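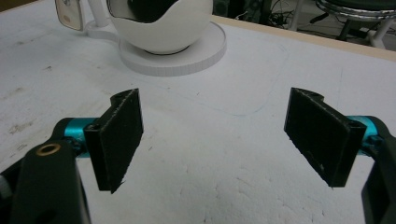
Esi Dramani replied:
Before anyone reaches for an abrasive, find out what the top is made of. Matte white covers melamine, high-pressure laminate, powder-coated steel and painted board, and the four do not respond to the same treatment. Grey smudges on a matte finish are usually either transfer (rubber, metal, pencil) sitting on the surface or dirt held in fine scratches. The first comes off. The second comes off partly, and the scratches stay.

tallow_lane wrote:
It's melamine, according to the paperwork. Massawe bench top, 135 cm long, bought second-hand in October. The scuffs are spread over most of it, with one patch of grey stains that is worse than the rest. So far I have tried washing-up liquid and warm water with a cotton cloth. No change that I could see. What next?

Erick Makori replied:
Melamine sponge, damp, light pressure. Five minutes' work. I do all our benches that way and have done for years.

Esi Dramani replied:
I would leave the sponge until last. It is a very fine abrasive. On a gloss top it leaves a dull patch, and on a matte top it leaves a shiny one, which shows up under a low lamp and can't be put back. Isopropyl alcohol first, on a white cloth. Wipe in one direction and turn the cloth over after each pass. If the cloth comes up grey, you are lifting something and should carry on until it comes up clean.

Erick Makori replied:
I have not seen a shiny patch yet. The people who get them are scrubbing. Let the water do the work and rinse the sponge often.

Esi Dramani replied:
You may not have looked at it from the side with the ceiling light off. I have two tops here with visible ovals on them, both from a sponge, neither scrubbed hard.

grommet99 wrote:
Agree with Esi on the order. I would add a white pencil eraser for the dark marks. Plain vinyl, not the gritty sort. It takes off rubber transfer better than any liquid and you can keep it to the mark itself.

Is the stained patch where you rest things, or where you cut?

tallow_lane wrote:
It came with the stains, so I don't know what was done there. Faint scratches all over, nothing I can catch a fingernail in.

grommet99 wrote:
Then the surface layer is probably intact. If a nail doesn't catch, don't fill anything. The repair pastes sold for white tops never match a matte finish and they yellow.

Erick Makori replied:
Or leave it alone. It's a work surface. It will look the same again by the end of next winter whatever you put on it.

tallow_lane wrote:
Fair point, but I lay out small pale parts on it and the marks make them hard to find. I want an even background more than a pretty one.

Litura_fan wrote:
In that case cover it. We use Notivside matting, the white one, cut to size with a straight edge. Clean the top first or the grit underneath will print through. It does lift at the corners in a cold room, and double-sided tape has fixed that for us.

Esi Dramani replied:
A mat is reasonable. Let the top dry fully before it goes down.

tallow_lane wrote:
February 10, 2018 update. Isopropyl on a white cloth, 40 minutes in all, with the window open. The general smudging is mostly gone. The cloth was dark grey for the first few passes. The eraser took off the short black marks. The stained patch is lighter but still there – I would say half of it went. Scratches unchanged, as predicted.

Erick Makori replied:
Sponge on the remaining half. Try it in a back corner first if you are nervous.

Esi Dramani replied:
A corner test is fine, provided you look at it under the low lamp afterwards.

tallow_lane wrote:
Will do the corner when I have a new sponge. Mat goes on after that, depending on the result.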